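Ticket 1023
Product: Listo sim pack (tabletop block set), trial licence
Opened by: Shinji Amano
Opened: 27 October 2026
Status: open, waiting on vendor
Priority: normal, but we have to say yes or no on buying soon so please dont sit on it

Problem
Gripper closes on a tan block, block slides out during the lift. Only the tan ones. Red and orange cubes are fine, pick and place all day. Also shadows on the tabletop look stepped, see further down, might be a separate thing.

Setup
Listo pack, stock room, stock arm, striped table top left on. Controller is our own, talks to it through the Fenar bridge. No changes to the block files. Physics settings as shipped. Build 251.

What I expected
Sales page says blocks are "ready to grip". Took that to mean all of them.

Log

09:10 Fresh install on the second workstation to rule out my machine. Same result. Tan block lifts a finger's width, rotates, drops. Sometimes it shoots off sideways.

09:35 Lowered closing speed to half. Bit better. Still drops, just later.

09:50 Swapped to the red cubes with same speed and same script. No drops. So not the arm, not the bridge I think.

10:20 Opened the block files. Friction value on the tan set is blank. Red and orange have one. Does blank mean default or zero?? Manual doesn't say. Index lists a page on it, page isn't there.

10:45 Typed in the same friction as the red. Holds now on the short tan block. The longer ones still turn in the fingers when picked near one end. Could be my grasp point, could be the centre of mass is off. Will check.

11:15 Moved on to grasp point. Script takes the block centre from the pack's own pose feed. Paused with the gripper down on a tan block and grabbed the close view plus the room view.

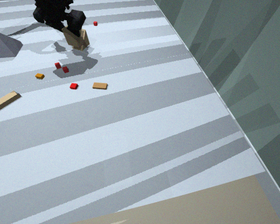
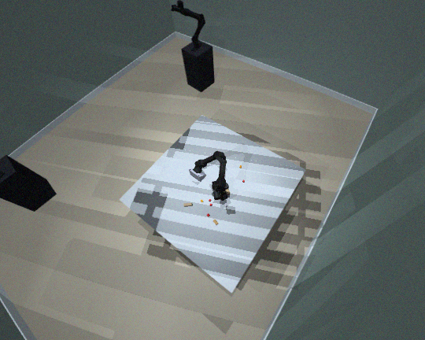
Close view first, then room view. Simulated, striped top on, gripper at a tan block in both.

11:40 Hard to judge contact from the close view. Gripper renders nearly solid black, can't make out the finger pads against the block. Is there a lighter material for the arm, or a contact overlay? Would save a lot of guessing. Tried turning the lights up, just washed out the table.

11:55 On the shadows. Look at the room view, left part of the tabletop, edges go in steps like a staircase. Same sort of thing on the floor to the right of the table, jagged all the way down. Tried the higher shadow setting, no visible change, frame rate went to bits. Not a blocker for gripping but we train off the rendered views so it matters to us. Grain on the walls too, can that be switched off?

12:30 Lunch

13:15 Compared pose feed with the block mesh. Feed gives the centre of the bounding box, fine for a cube. For the longer tan one it looks shifted towards one end. Only measured it by eye in the editor so dont quote me. If thats right it explains the turning.

13:40 Added a manual offset for the long block. Two runs, both held to the top of the lift. Not enough runs to call it fixed.

14:05 Reset button put the blocks back in different places from the saved layout. Is the scatter meant to be random on reset? Found a seed box under Advanced, set it, layout now repeats. Ignore that one, but put it in the manual somewhere.

Questions for Listo support
1. What does a blank friction value do?
2. Is the centre on the long tan block wrong, or am I reading the feed wrong?
3. Any way to get a lighter gripper or show contacts?
4. Stepped shadows, known issue? Anything in the next build?
5. Missing friction page, can someone just send it as a file.

Reply from Listo support, 15:20
Thanks for the detailed log. Blank friction falls back to the engine default, and that is very low for small parts. The tan set should have shipped with a value. We have raised it with the content team. Copying the value from the red set is a safe workaround. For the centre, please send the mesh you have, we think an old version went out with the September pack. Contact overlay exists: View, Debug, Contacts. It is off in trial licences by default and we have enabled it on yours, restart needed. Shadows: passed to rendering, no date yet.

Shinji, 15:50
Restarted, overlay is there, much better. Mesh sent. One finger is touching before the other on the long block, so some of the turning is mine after all. Will fix the approach angle and rerun.

Shinji, 16:30
Angle fixed, friction copied, offset left in. Long block holding so far. Leaving a batch going overnight.

For whoever on our side is comparing packs: Akyol trial is next, same script, same build of the bridge. Uso quote came back without the arm included so parked for now. Listo install was easy and support answered same day, docs are thin. Wouldn't sign until the tan blocks are sorted in the pack itself, don't want to be patching files after each update.

Keep ticket open for 2 and 4.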